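**Situvora shows sorting arm taught by remote**

2018-12-24. Short one before the break. Situvora had its teaching setup running at the Prorum hall, same sorting job all afternoon: pick a thing from the basket, bring it to a box, let go, next. A person does the driving, from a hand controller across the room. The arm copies. Every run gets saved and the software learns from the pile.
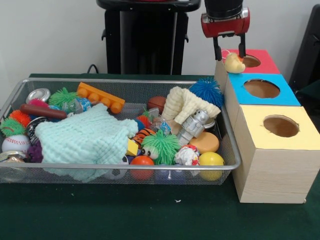
Tatiana Murín leads the teaching side and drove most of the runs herself. Her count so far is 2850 saved, target is 3000 by the time the hall reopens. Soft items are the slow ones, she says. A rubber duck like the one held near the red-topped box gives when the fingers close, and new drivers tend to squeeze to hard. Knitted cloth is worse, it drags its neighbors along. Of the saved runs, 874 were done by people with no robot background at all, after 14 minutes of practice each.

Murín wants those kept in, clumsy or not. "If I only feed it my own hands it learns my habits."

Plisance, which makes the controller, is sending a lighter one. No date yet. Šťastný pays for the work and wants a first run without a driver. Murín wouldn't promise anthing. Last try was in October, she called it "slow".

More when the hall reopens.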